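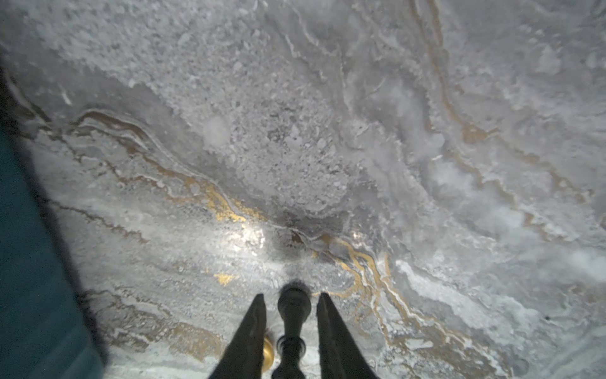

4. The Sorting Task

4.1 How the task came to be chosen

When the students of our evening robotics course sat down in May to pick a project, we had hoped they would settle on something small enough to finish and hard enough to argue over. They talked through several ideas (one of them involved folding napkins, and we were sorry to see it go) and ended up with hardware sorting: picking small fittings off a tabletop and putting them in a container, or taking them out again and setting them down. The parts came from a drawer of odds and ends that Griet Jacobs had brought over from the Wurkgate workshop, and the students liked that hardly any two were shaped alike.

Each session was recorded by teleoperation, with two arms at the same table and one student driving while another kept the log. Over the term the class collected 182 demonstrations in this way. We asked the students to write a sentence or two after every attempt, in their own words, and these notes proved so useful to us that we have leaned on them heavily in what follows.

4.2 The workspace

We let the class arrange the table as they pleased, within reason. Figure 2 gives the general layout, with the arms mounted along the front rail and the teal container within reach of both. Tools and parts could be left lying on the work surface between attempts, and the students were free to decide for themselves when a table had become too crowded to be fair to the policy. 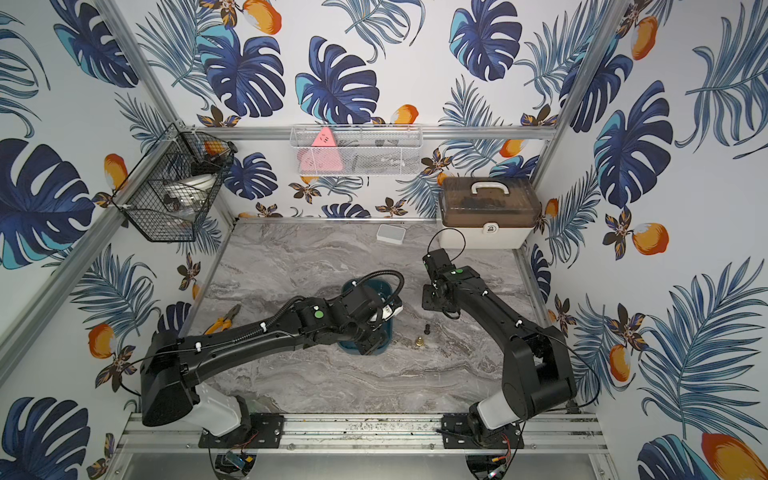
Figure 2. The two-arm workspace used by the class.

Apostolos Makris remarked at the Friday review that he would have made the students tidy up between runs, and that a policy trained on an orderly table would at least have given them an early success to build on. We see the sense in this, and we did go back and forth over it for a good while. In the end we kept to the looser rule. The students were learning how much their own habits find their way into a dataset, and we felt that a little frustration along the way was a fair price for that lesson.

4.3 What the students found difficult

Picking parts off the open table was learned quickly, and by the second session most of the drivers were quite relaxed about it. Reaching into the container was another matter, and it fills far more of the log.

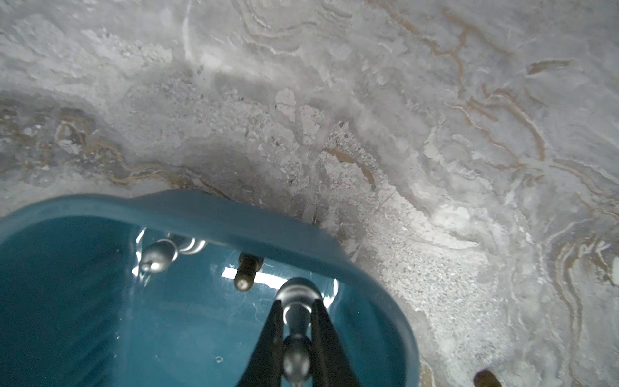

Our own reading of the notes is that the trouble lay mostly in judging where a part ended and where its surroundings began. Flurina Leitner wrote that she had started steering by the wrist view alone and then lost confidence in it halfway down. It is easy to sympathize with her. The polished silver pieces carry bright bands of reflected light, the glossy teal plastic throws back a white glint of its own, and a driver has to sort all of this out while bringing two dark fingertips together on a narrow shape. Several students took to pausing just above the rim before going in, a habit we had not taught them and were very pleased to see.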